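カテゴリ:設備・備品 > 双腕ロボット

件名:Re: 来期の予算、グリッパーは何組まで見ますか

みなさま

作業班です。見積の件、ありがとうございます!

> 本体の保守はClindierで継続、グリッパーの指先と手首マウントの
> 予備をBavtonから取る線で考えています。7月の締めまでに、
> 現場で本当に足りないものを挙げてもらえますか。
> 台数を増やす話は、いったん脇に置いてください。

足りないもの、はっきりしてきました。いちばんは指先です。ドライバービットのケースのような細かいものが相手だと、今の標準の指では太いんですよね。Bavtonの細身タイプは1組2,861円、Vulnessの同等品は2,878円で、値段はほとんど変わりません。差が出るのは納期で、Bavtonのほうがだいぶ早いです。左右の腕に付けて、さらに予備も1組ほしいところ(欲張りですみません)。 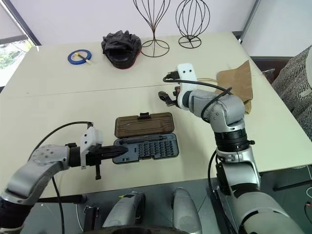
写真:作業班

ビットがこれだけ詰まっていると、指を入れる隙間がとにかく狭い! でも、こういう課題がいちばん面白いです。細い指が来たら真っ先にこのケースで試したいと思っています。

もうひとつはケーブルまわりです。手首のところで輪になって浮いているので、腕に沿わせるクリップを買いませんか。Llewellynのカタログに1袋1,004円くらいのものがあり、2袋あれば両腕に足りるはずです。マウントは樹脂で自作できるので、予備を買う分は削って指先に回してもらえるとうれしいです。

逆に、机に置く小物は買い足さなくて大丈夫です。テープでも紙袋でも、手近なものが十分いい練習相手になります。形がばらばらなほうが燃えますし。

送料がまだ分からないので、Bavtonには私から聞いておきます。Vulnessの見積書をお持ちの方は、このスレッドに貼ってください。

作業班

配信停止・アドレス変更は管理者まで | このアーカイブの無断転載を禁じます | ページの先頭へ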